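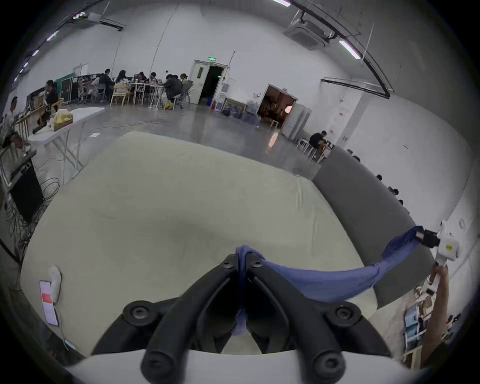
ok thread on garment handling rules for the hand-held grippers. Purnar folks keep asking so it goes here once – then I'm pinning it

rule zero. read the sheet before you pick anything up. yes the whole sheet. it's 2 pages

1/ one garment on the surface at a time. no piles, no "I'll do both together"

2/ pinch at a corner or a seam, not the middle of the panel. middle pinches slide and then you get 100 episodes of someone chasing a shirt

3/ two hands = slow hands. move one, stop, move the other. if both tips travel at once call it out in the notes 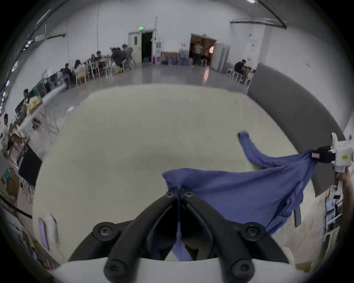

and keep tension low. knits stretch, and a stretched sleeve looks like a diffrent garment next time it comes up

Soritz draft says "no visible strain at the grasp point". fine but visible to who?? we went with: if the hem bows, ease off

4/ sleeves. let them land however they land. do NOT pre-arrange. messy starts are allowed, messy labels are not 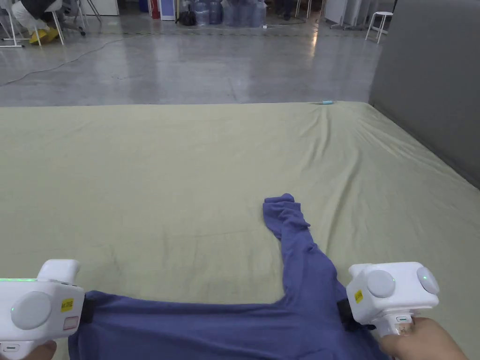
5/ phones, cables, bottles, whatever. off the surface before you start. I know. I say it every week

6/ if you drop it, keep going and tag it. don't restart. Annapurna Kamath fought for this one back in October and she was right – we were throwing out all our recoveries

7/ fingers fully closed before you lift. half closed is a fail under the Durosis checklist and under ours too

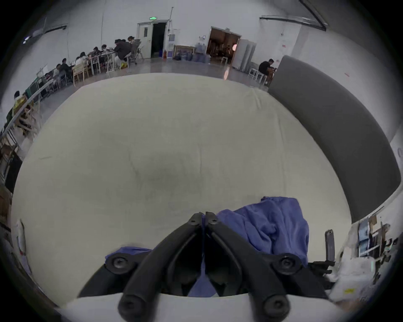 Blue-violet cloth, fingertips closed on a thin strip.

8/ log at the end of every run, not at the end of teh day. garment, start state, drops. three fields, takes a minute

still open: how long a pause counts as a pause. Paredes wants it written down, I want it left to the operator. send opinions

ok that's it, back to work

938 likes · 100 reposts

Related
Labeling drops and regrasps, a short thread
What goes in a start state note
Two-handed folding: notes on the Soritz draft
Who signs off a checklist change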